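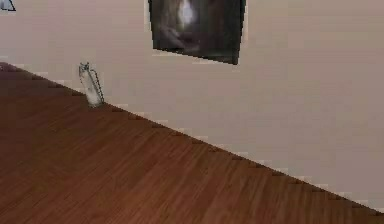

How to Watch a Partial Solar Eclipse With a Cardboard Box

I've watched eclipses with fancy gear and I've watched them with a shoebox on my head, and I keep going back to the box. It costs next to nothing, kids love it, and you can put one together the night before while dinner is in the oven. Here's how I make mine.

What you need

A long cardboard box (mine held boots, and it's 17 inches from end to end)
A sheet of plain white paper
A small square of kitchen foil, as smooth as you can get it
A pin or a thin sewing needle
Tape, scissors and a pencil

Step 1: Make the screen

Cut the white paper to fit one short end of the box and tape it flat on the inside. Any wrinkles will bend your little picture of the Sun, so take your time and press the corners down well.

Step 2: Cut two openings

On the opposite short end, cut 2 holes, one near the left side and one near the right. Each one wants to be an inch wide or so. They don't have to be pretty! One is for the light and the other is for your eye.

Step 3: Add the pinhole

Tape the foil over one of the openings. Lay the box so the foil is facing up and poke a single hole in it with the pin. Go straight in and straight out, and don't wiggle. I ruined my first one in Trirnley by twisting the needle, and my Sun came out shaped like a potato. If yours tears, peel off the foil and use a new piece — it takes a minute.

Step 4: Close it up

Put the lid on and tape every seam. Then hold the box up to a lamp and look in through the eye hole. If you see light leaking in at the corners, add more tape. A dark box gives you a much clearer image.

Step 5: Use it

Stand with your back to the Sun. I can't say this loudly enough: you never look at the Sun through the pinhole, or through the other hole either. You face away, let the sunlight come over your shoulder into the foil, and look through the open hole at the paper. Tilt the box slowly until a small bright disk lands on the screen. When the Moon starts to cover the Sun, you'll see a bite missing from the disk.

The disk is going to be tiny. In a box like mine it's smaller than a pea, and the first time I did this I thought I'd messed up. A longer box makes it bigger but also dimmer, so if you have a big shipping box lying around, have a play with it.

Practice the day before

Any sunny day will do. I practiced in the parking lot in Tuscombe at 8 in the morning and got some funny looks, but by eclipse time I could find the Sun in seconds.

A few extras

Write the start time on the side of the box with your own time zone next to it. I once used a time from a list that wasn't local and sat outside for an hour waiting for nothing.

If you forget the box, a kitchen colander works too. Hold it over a sheet of paper, face away from the Sun, and every hole throws its own crescent. Leafy trees do the same thing on the sidewalk, so look down now and then.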